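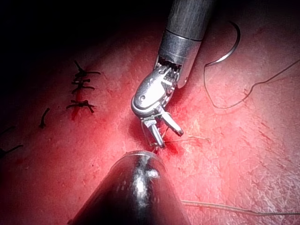
Samuele Monti

Treten suturing range, needle drivers and thread

Updated the page for November as the old one still had last years packs on it. Prices on request, ring the Harnley desk before four.

Needle driver, wristed. Slender jaws, serrated inside, so the thread sits in the bite and doesn't skate off. Narrow V when open. Brushed grey shaft, polished collar below it, bright silver wrist housing. Wipe the collar down first, it shows everything.

The wrist is where they wear. Look at the small pulleys and cable before each session, and the pivot pin. Any fraying, send it back to us, don't tape it. Exchange units normally go out in 2 working days.

Needles: curved, sold with thread attached. Boxes of 100 or 200. The 200s work out cheaper but check the expiry, a small unit wont get through them in time.

Thread: single strand. Avoid gripping the same spot twice if you can help it, serrated jaws will mark it. For a row of separate stitches cut shorter than you think, long tails get everywhere.

Cleaning trays: order code 432, fits two drivers side by side. Lid sold seperately. Old Gremia trays fit too but the clips are stiff.

Not stocked at the moment: the Prasertsri holder. Leonardo Palumbo has the waiting list, email him and put your department in the subject line.

Returns in the original tray please, cleaned, with the form filled in.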